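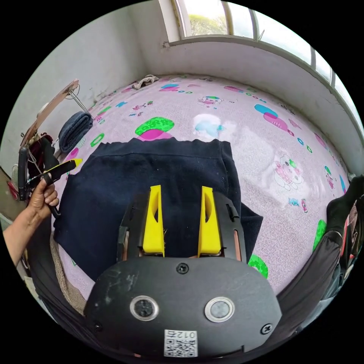
A navy garment laid out on a printed bed sheet, with more clothes hanging by the wall.

Wusitz residents told to fold it, bag it or wear it before clothing drive

The town of Wusitz would like your old clothes. It would also like them folded, and on that second point negotiations are continuing.

The August clothing drive, run by the secondhand shop Begum out of the former shoe store on the main street, opens its doors again this month after a first round that brought in 2292 garments and one argument about socks. Of those, 539 arrived in what organizer Karim Yammine calls "the ball" — a sweater with a pair of pants inside it, a towel around the pants, and a knot.

"We love the ball," Yammine said. "We open the ball, and it's like a birthday. Then we have to iron it."

This time the shop has put out a single sheet of instructions, delivered to over 1000 mailboxes. The sheet recommends that sorting be done on a bed. A kitchen table is too small, it says, and a floor has a dog on it. Clothes should be spread flat, looked over on both sides and checked for lint, holes and anything left in the pockets. Then they are folded in thirds and stacked by kind.

Dark fabrics get a paragraph of their own. Navy, the sheet notes with some feeling, "shows everything," and donors are asked to go over it with a lint roller or a loop of packing tape before it goes into the bag. A light-colored sheet underneath is said to help, as it makes the edges of a dark garment easier to find. The sheet has no position on what may be printed on it.

Raed Moussa, who has lived above the old shoe store long enough to have bought shoes in it, tried the method on his own closet and reports mixed results. He began after breakfast with the idea of giving away everything he had not worn in a year. By lunch he had four piles on the bed: keep, give, mend and a last one he described as "discuss." The last one was the tallest.

"The folding is fine. I can fold," Moussa said. "The deciding is what takes all day. I have a jacket I don't like, and I have apparently been defending it since my wedding."

He added that anyone planning to sleep in the bed that night should start earlier than he did.

Bags can be picked up free at the Nillus hardware store and at the Valar bakery, where they hang next to the bread bags and have already caused one mix-up. Each household may take up to four. The shop accepts shirts, pants, skirts, sweaters, coats, scarves and children's clothes in any size. It does not accept single socks, swimwear or costumes, the last rule dating from the first round and a donated horse of which only the back half was delivered.

Stained or torn pieces should go in a separate bag marked "rags." They are cut up and sold by weight, and Yammine says the rag bin did better business in the first round than the rack of men's blazers.

Money from the sale goes toward a new boiler for the swimming hall, where the water has been described in letters to this paper as "bracing" and, once, as "a matter for the police."

Donations are taken at the back door from nine in the morning until the shelves are full. Late arrivals will be put on a list for the fall round. Anyone turning up with a ball will be handed a chair and shown to the folding table, where Yammine says there is coffee, and plenty of company.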